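The Bridge at Briscombe

By the time the Minister stood up, the press gallery had already written most of its copy. Salameh had filed his at lunch, with a gap left in the third paragraph for whatever number she chose to give.

The number was 800. That was how many households, she told the chamber, had been moved out of the flood zone below Briscombe since April, each one into a home with a front door that locked and a tap that ran. She said it slowly, looking at the opposition benches, and her own side banged their desks.

"Where?" somebody shouted.

"In Imer," she said. "In homes the last government didn't have the heart to build."

More banging. Salameh typed 800 into the gap and then sat looking at it. He had grown up an hour from Imer. It had a grain store, a bus shelter and a school with one good roof. You could lose 800 sheep there, maybe.
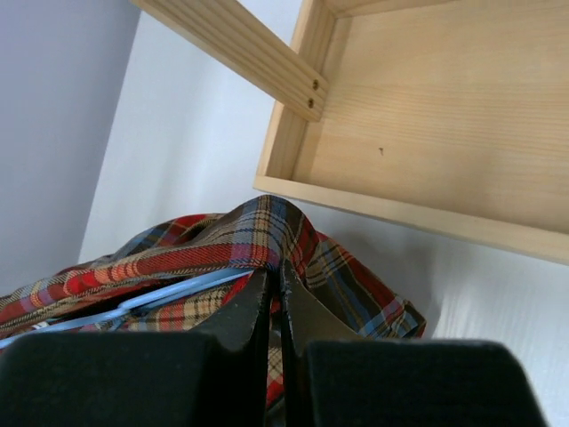 He took the early bus the next morning, telling his editor he had a dentist. The road was new for as long as it could be seen from the highway. After that it was the old road.

The woman at the district office gave him tea and a folder. The folder said 931 units had been completed, a larger figure than the Minister's, and he pointed this out.

"She was being modest," the woman said.

"Have you ever known her to be modest?"

The woman moved the sugar closer to him. She said a unit wasn't always a household. Sometimes it was a plot. Sometimes it was a plot that had been approved in principle, pending drainage. She had been in the job for six weeks, and the man before her had taken the key to the map cabinet with him when he was promoted.
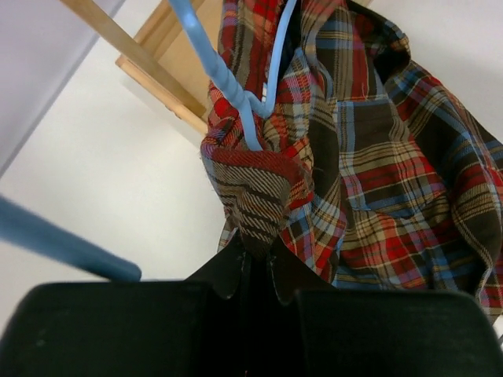
So he walked. The houses stood behind the grain store in three rows, painted the yellow of the party's posters. They looked fine. He had rather hoped they would look worse. An old man was sitting on the step of the first one, peeling an onion with a pocketknife.

"You're from Briscombe?" Salameh asked.

"I'm from here."

"But this is your house?"

"It is on days when they come to photograph it." He pointed the knife down the row. "That one's my daughter's, same arrangement. Thirty of us, they asked for. They paid for the bus as well, though we live across the road."

"And the people from Briscombe?"

"In Briscombe, I suppose. Have you asked them?"

Salameh went into the kitchen and turned on the tap. It ran. He let it go on for a while, waiting for it to cough and stop, and it didn't. A working tap was going to be a nuisance in the story. He could already hear the spokesman reading that line aloud and skipping the rest.

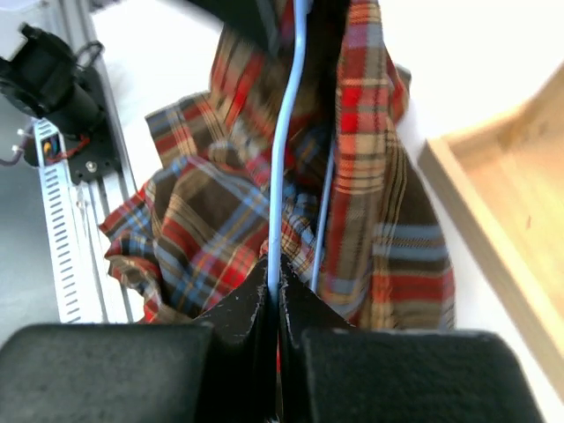 The opposition's man, Sketumach, met him that evening in the hotel bar and was delighted with all of it. He wanted the old man's name. He wanted the daughter's name. He had a figure of his own, 2,080 families still sleeping below the bridge, and he pushed it across the table on a napkin.

"Who counted them?"

"Our people on the ground."

"When?"

Sketumach looked hurt. "Does it matter? It's more than 800."

"It was your party that sold the upper bank," Salameh said. "Where they'd have been dry."

"That was a different leadership."

"You were the deputy."

"I was a very different deputy," Sketumach said, and waved for the check, then let it sit there until Salameh picked it up.

Back in his room he wrote it straight. The tap, the onion, the folder, the napkin. He left out the old man's name. His editor called just before eleven and said it was good, it was very good, but did it have to be both of them? Readers liked to know who was lying.

"Both of them are."

"Yes, but first."

It rained that night in the hills, and Salameh lay listening to it come down the gutter. At six he called the only number he had in Briscombe, a bakery, and a girl answered with a lot of noise behind her.

"Is the water up?" he asked.

"Who is this?"

He told her the name of the paper. There was a pause, and he heard her put her hand over the phone and say something to the room, and several people laughed.

"Come and look," she said, and hung up.
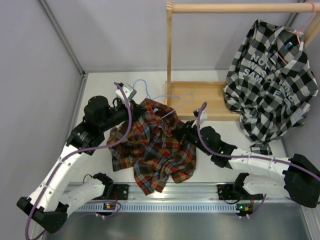
Noreen Rajput
Fiction contributor

He missed the first bus and caught the second. It was full of men in clean yellow caps, each with a packed lunch on his knees, and the driver wouldn't take his money.

"It's paid for," the driver said. "You're one of the families, aren't you?"

Salameh looked down the aisle. There was one seat left, and somebody had put a cap on it.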